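Every January I clear out the kitchen drawers, and every January I find the same thing - plastic lids that fit nothing, and a sponge I'd rather not talk about. So let me pass along a few washing-up habits that have made my evenings easier, most of them borrowed from my neighbor Toshiko Hayashi, who raised 4 boys and knows a thing or two about dirty dishes.

## Cloudy tumblers and cups

If your water is as hard as ours in Disovdale, a splash of white vinegar in warm water will take the film off. Let the cups sit for half an hour, rub them with a soft cloth, and rinse well. Tea stains want baking soda instead, just a spoonful made into a paste (I use my fingers, but an old toothbrush gets down into the bottom better).

## Greasy plastic

Wipe the grease out with a paper towel before any water goes near it! Then add a drop of dish soap and lukewarm water, shake it with the lid on, and pour it out. For tomato stains I set the box on a sunny windowsill for an afternoon, and most of the orange fades away.

## Putting things away

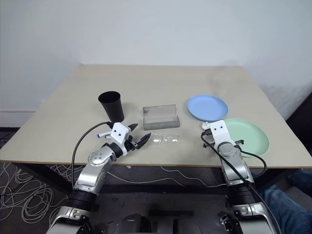 Smells in food boxes nearly always come from closing them up too soon, and I did it for years before Toshiko set me straight. Dry the corners and the rim with a thin towel, then leave everything out on the table a good while before it goes in the cupboard. I like a rough row, the way the black tumbler, the clear box and the two round plates are set out, and I leave the lid raised a touch at the back so the air can get in. Do keep your glasses away from the front edge of the table, though - I've stepped on two pairs.

Wooden spoons go in a jar, handles down, and they get a rub of mineral oil whenever they start to look gray.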